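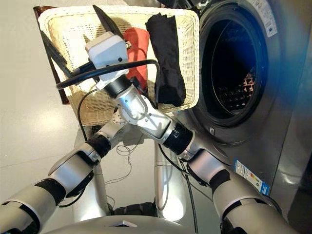
Figure 2. Wicker basket holding a small number of garments, next to a front-loading washing machine.

4.2 Does the basket sort the laundry?

Much of the advice printed for households assumes that a laundry basket does some work of its own. The Pala guide, which we used as our starting point, says that a basket kept near the washer leads people to separate darks from brights before a load goes in. Abreu, the planning handbook most often quoted in this area, repeats the claim and adds that open woven baskets do it better than closed hampers. We could find no test of either statement. The handbook cites the guide, and the guide cites a survey of over 3,000 households in which people were asked what they usually do with their laundry. People asked that question tend to describe their better weeks.

The basket in Figure 2 shows why we doubt the claim. It stands beside the washer, as the guide recommends, and it is of the open woven kind. Even so, a red-orange folded cloth shares it with black and dark gray items. A supporter of the guide might answer that the cloth is folded, and that folding is a form of care. We would be slow to accept this. Folded items in a basket may be clean things waiting to be put away, and a basket used for both clean and worn clothes is a poor tool for sorting by color. A single view cannot settle which use was meant, and we did not code it either way.

We coded 50 baskets by the scheme in Section 3. Two coders worked apart and then compared sheets. They agreed easily on color and on whether an item was folded. They agreed much less often on whether a basket was "sorted," a word the guide never defines. One coder took it to mean that no bright item was in contact with a dark one. The other accepted any basket in which the colors could be told apart from above — a test that almost any half-full basket will pass. We dropped the category and report color mixing only.

The Clisus checklist avoids this trouble by scoring the distance between basket and washer and leaving the contents out. That makes for tidy numbers, but distance is easy to measure and says little about what people put in the basket. The Vivex version adds a point for a basket raised on a frame or stand, on the grounds that less bending means more careful loading. It may be so. We have seen no evidence for it, and the point is left out of the scores in the next section.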